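Okay, thread time. I have spent the past few weeks learning to get stains out of old clothes and I have never been so happy about laundry in my life. Settle in 🧵

It started with a bag of whites from the Ulgate op shop. Fill-a-bag day, everything in the back corner going for next to nothing, and most of it was there because somebody had given up on it. Yellow collars, grey cuffs, mystery spots. I took the lot home on the bus and felt like a bandit.

First discovery: I had been using far too much detergent for my whole adult life. It builds up in the fabric and holds on to grime, so your whites go that sad dishwater colour. I halved mine and could see the difference by the second wash!

Second discovery was the long soak. I'd always done half an hour and called it a day. Demyd Kuzmenko (my neighbour, fixes up old theatre costumes, endlessly patient with my questions) told me to leave things overnight and stop poking at them. I still poke at them.

What I use: oxygen bleach powder, the plain kind, no perfume. Dissolve it in hot tap water first, top up with warm, then clothes in. If you tip the powder straight on top you get little gritty patches that never quite rinse out. Ask my pillowcases.

And please check the label before you do this to wool or silk. I did not check the label. There was a very nice cream scarf and now there is a very small cream scarf.
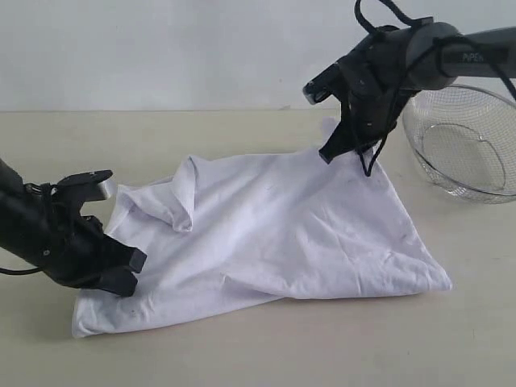 White cloth, grey smudges, little dark specks. My favourite kind of problem.

Specks are a whole subject on their own. Some are mildew, some are rust, some are just old grease that has picked up dust, and they all want different things. Rust hates lemon juice and salt. Grease wants dish soap worked in with your thumb while the fabric is dry. Mildew wants a soak and a full day in the sun.

Never use chlorine bleach on a rust mark by the way. It sets it, and you get a lovely permanent orange freckle.

The sun part is my favourite! Edileuza Bezerra runs the mending night at the Skuleck hall and she grew up spreading the sheets out damp on the grass. She says grass works better than a line. I tried both with two halves of the same old tablecloth and I think she's right - the grass half came up brighter, though the dog did walk across it.

Underarm yellowing, for everyone who has asked: it's mostly antiperspirant reacting with sweat. Paste of bicarb and a bit of dish soap, old toothbrush, leave it an hour, then into the soak. Took me three goes on one shirt and I cheered in the laundry on my own.

Tumble dryer is the enemy until the stain is completely gone. Heat bakes it in. Dry it on the line, look at it in daylight, go again if you have to.

Score so far: 7 shirts rescued, one tablecloth (in two halves), and a heap of hankies I didn't need but now love. A couple of things went to the rag bag and they make excellent rags.

If you're anywhere near Skuleck, mending night is on Fri 31 May and Edileuza is doing a table just for stains. Bring your worst one. I'm bringing a christening gown with what I'm pretty sure is 1970s gravy on it.

Someone's asked about coloured clothes - yes, most of it works, but test a hidden seam first and keep the soak shorter. Reds are sneaky. I'll do a separate thread on dyes in June once I've finished turning my socks pink.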